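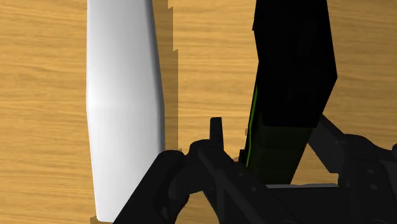 有人在午饭时说，机器来了以后最大的变化是没人再问他一件东西该不该留了。他在退货线上干了好些年，手里过的东西从电热水壶到婴儿围栏都有，以前组长拿不准就端过来让他看一眼，现在组长看屏幕。他讲这话的时候没有抱怨的意思，夹了一筷子豆角，又说，屏幕也问人的，只是问得不太一样。

首页 封面 公司 劳动 技术 书评 往期

两只手和一张屏幕
退货仓里的自动化，省下了谁的力气

本刊记者 2021-12-15

Drillow的退货处理中心在城市东边，从地铁末站出来还要换一趟公交。厂区门口的招工牌还立着，写“分拣员、复检员若干”，“分拣员”三个字上贴了一条胶带，胶带下面的字看得清清楚楚。门卫说胶带是九月贴的，那时候机械臂刚装好。后来有人来问，还是照样收了几个人，胶带就一直没有撕。

退货这门生意，外面的人不大了解。顾客在网上按一下“不想要了”，东西就往这里来。箱子拆开，里面的物件取出来，放到台面上，看有没有缺件，有没有用过的痕迹，再决定回架、翻新还是报废。快的时候一件东西在台面上停不了多久，慢的时候一台料理机能让两个人围着研究半天，因为顾客把别家的刀头装了回来。

承接改造的公司叫Ullora，给Drillow做的这套系统叫Omum。Omum包括台面上方的相机、一批带夹爪的机械臂，还有一套在电脑里练习抓取的软件。按Ullora递给客户的方案，机械臂负责把物件从箱子里拿出来，摆开，翻面，再放到该去的地方；人负责“高价值判断”。方案做得很漂亮，封面用的是深蓝色，里头有一句话我抄了下来：“让每一位员工从重复劳动中解放出来。”

我在那里待了一段时间，想看看解放是怎么进行的。

先说电脑里的部分，Ullora最愿意给来访者看这个。办公区靠里的一间屋子，屏幕上是一张木纹桌面，桌上立着一白一黑两个东西，黑的那个边上有一道细细的绿线，黑色的夹爪张开着凑在近旁。工程师管这叫“先在里面错够了，再到外面去”。物件的位置可以换，光可以换，颜色也可以换，练坏了不用赔。我问他们，练习里的东西跟外面线上的东西有多像。回答是“足够像”。我又问足够是谁定的，回答的人笑了一下，说是指标定的。

指标是一个很大的数字：模拟环境里的抓取成功率，100%。它印在方案的第二页，也印在Drillow对投资人讲的材料里。需要细看才会发现脚注，脚注说这是“在选定的物件集合上”。选定的物件集合有哪些，材料里没有列。我向Drillow要过这份清单，得到的答复是在Ullora那边；向Ullora要，得到的答复是涉及客户信息。

我对这个数字没有太大的意见，只要它老老实实待在那间屋子里。麻烦在于它出了门，走过一条走廊，到了排班的人手里，变成了每班的定额。改造之前，一个台位一班处理多少件，是看来货的，来的是衣服就多，来的是小家电就少，大家心里有个差不多的数，组长也有。改造之后，定额定在617件，来什么货都是617件。这个数怎么算出来的，我问了好几个人，有人说是机械臂的理论速度打了折，有人说是试运行期间最好的那一班。一位负责运营的经理给我的说法是“系统推荐的”。

系统推荐，听起来好像没有人做过决定。

车间里的情形和走廊那头是两回事。台面换过了，比从前高一截，是为了配合机械臂的行程。个子矮的女工脚下垫着塑料踏板，踏板是她们自己从库房里找来的，后来安全员说不合规，收走了，又过了一阵，发下来一批合规的，比原来那批窄。她们更喜欢原来的，站得开脚。

机械臂干得怎么样？凭良心讲，大部分时候干得不错。方方正正的盒子，硬壳的小家电，瓶子罐子，它拿得稳当，放得也准。我站在边上看，很容易看入迷，夹爪落下去，收拢，抬起来，动作匀称，没有一点脾气。做了多年搬运的人对我说，光是不用整天弯腰去箱子底下掏东西，他的腰就该谢谢它。我相信他。写这类文章的人常常舍不得承认这一点，我也不打算省掉。

可退货仓的麻烦从来就在剩下的那些东西上。套着塑料袋的东西，袋子里还有气，夹住了往外滑。卷成一团的数据线，缠着充电器，充电器上又挂着一张保修卡。顾客用自家的旧毛巾裹着退回来的玻璃罩。还有黑的东西落在暗处，亮的东西反着灯光，相机要认一会儿。碰上这些，机械臂会停，台位上方的灯变黄，旁边的屏幕跳出一个框，请人协助。

协助就是从前的分拣，只不过被切成了很多小块。人走过去，把东西理顺，摆成机器认得的样子，按确认，退回黄线外面，等它再动。有的时候它一动又停，人就再走过去。屏幕上给出几个选项：“物件遮挡”“包装异常”“姿态异常”“其他”。选“其他”要填说明，填说明要花时间，时间算在台位头上，于是几乎没有人选“其他”。一位复检员说她全选“姿态异常”，因为它排在手指最顺的位置。

我把这件事转告了Ullora的人，他们有些吃惊，说这些选项是要送回去改进系统的。也就是说，电脑里那张木纹桌面上接下来练什么，有一部分取决于她的手指放在哪里顺手。

搜索：请输入关键词 搜本刊 搜全站 高级搜索

Drillow有一份公开的说法，讲改造以后没有裁掉一个人。就我了解到的，这话在字面上成立。没有人收到解除合同的通知。合同到期没有续的，有；从白班调到夜班、家里有小孩接不了、自己提出走的，有；劳务公司派来的，本来就不算在“人”里，撤回去也不叫裁。我没有拿到完整的名册，无法说清楚各有多少，公司也没有提供。在我看来，一句话如果需要这么多前提才站得住，就不该用那么大的字印在宣传栏里。

留下来的人换了叫法。分拣员改叫“协作操作员”，复检员改叫“质量协作员”，组长叫“单元负责人”。工牌重新做过，挂绳也换成了和方案封面一样的深蓝色。工资单上，基本工资没有动，计件的部分改成了按“单元有效时长”计。什么叫有效时长，培训的时候讲过一遍：机械臂在动，算有效；灯黄了以后人在规定时间里恢复了，也算；超过了，从超过的地方开始不算。

听上去公道。但灯什么时候黄，由来货决定，也由机器决定，偏偏不由站在那里的人决定。分到一批硬盒子的台位，一个班顺顺当当；分到一批床品和毛绒玩具的，人跑来跑去，到月底一看，拿的比站着看的还少。从前遇上难货，大家会互相匀一匀，你帮我拆几箱，我替你顶一会儿，这种事没有写在任何制度里。现在箱子从哪条线走由Omum分，台位之间隔着护栏，想匀也匀不过去。

我问运营的经理，分货的时候能不能把难易算进去。他说下一个版本会考虑。

“下一个版本”是我在那里听得最多的话。踏板太窄，下一个版本。屏幕字太小，下一个版本。夜班的黄灯太晃眼，下一个版本。我并不怀疑说话的人有诚意，Ullora驻场的那几位年轻工程师，凌晨还在线上换夹爪的胶垫，饭也是站着吃的。只是版本由谁来排先后，车间里的人不知道，他们自己其实也说不太准。能确定的是，让机械臂动得更快的那一项，每次都排上了。

培训也值得说说。手册有100多页，前面大半讲安全，讲得很细，怎样按急停，怎样挂锁，手不能伸到哪里。讲判断的只有薄薄几页。一件东西算“轻微使用痕迹”还是“明显使用痕迹”，手册给了图，图上的划痕都很规矩，一道就是一道。老员工看划痕不光看长短，还要摸，要闻，要把壶盖打开看看有没有水垢，要掂一掂里面是不是少了东西。有一位能听出搅拌机是不是空转过，把它拿起来轻轻晃两下就行。这些本事在改造的时候没有人来问过。方案里倒是有“高价值判断”这几个字，可见写方案的人知道有这么一回事。

他们后来装了一套自动判级，由相机拍照，给出建议等级，人只要点同意或者不同意。不同意要写理由。到这里，读者大概已经猜得出后面的情形了。

同意率很高，高到Drillow把它当成成绩报了上去，说明系统的判断和有经验的员工高度一致。我和几位有经验的员工聊过，他们的说法是：写理由太慢，灯要黄的。其中一位补了一句，说反正货卖出去再退回来，还是到她手上。

这样的循环有没有让二次退货变多，是我最想弄清楚的事。照理说查起来不难，每件货都有编码，进来过一次还是两次，系统里都有。我提出来以后，Drillow先说可以看，再说数据口径正在调整，最后给了我一个月的总数：当月二次退回2087件。没有上一年的同期，没有改造前的任何一个月，也没有当月总共处理了多少。单独一个数摆在那里，往哪边说都行。公司的人说，这已经很能说明问题了。我请教他说明了什么问题，他说说明控制得住。

我不想把Omum写成一场骗局，它的确搬起了很多原来要靠人腰腿去搬的东西。我怀疑的是另外一些事：把练习场里的成绩拿来给车间定额，把人迁就机器的工夫记成机器的产出，把老员工懒得争的沉默算作赞成。哪一件都用不着高深的技术，一张表格、一把秒表就能办到，几十年前的工厂里也有人这么办过。机械臂只是让它们看上去新了。

Drillow在外地还有一处仓，叫Adugna，规模小一些，改造的步子也慢。我抽空去看过。那里的机械臂是同一批，软件也是同一套，不一样的是没有上判级，定额也还没有改，说是网络没有铺好，统一的排班接不进来。仓里的人趁着这段空当，自己摸出了一些用法。难货先由人在前头挑出来，另走一张台子，剩下的再给机器，黄灯自然少亮。谁在前头挑，一天一换，在一块白板上写着。白板边上粘着半截胶带，笔用完了就从办公室再拿。

这种安排算下来划不划算，我没有资格下结论。仓里没有人专门测过，Ullora的人来看了一次，说挺有意思，但是不标准，没法复制到别的场地。当地的负责人倒是希望网络晚一点铺好，话说出口又连忙叫我别这么写，我答应不写是哪一位，那里的负责人也不止一位。

回到城东那处仓，已经在贴下一期的通知了。明年要加装新的机械臂，夹爪换一种，说是软包也能拿。通知旁边有一张报名表，征集“员工体验官”，要求口齿清楚，愿意出镜。表上已经有人填了，字写得很工整，后来又划掉。

我去办公区那间屋子道别的时候，工程师正在往模拟环境里加塑料袋。袋子很难做，他说，它会皱，会鼓，碰一下就换个样子。我说车间里有人对付这个很多年了，先捏住哪个角，怎么把气赶出去，都有讲究，要不要叫上来看看。他觉得主意不错，马上去查该走什么流程。查了一会儿，说操作员离开台位要单元负责人批准，离开期间按无效时长计，工资这一块得先和运营那边商量。

他把这件事记进了待办里。我走的时候，它还排在塑料袋后面。

上一篇 下一篇 返回目录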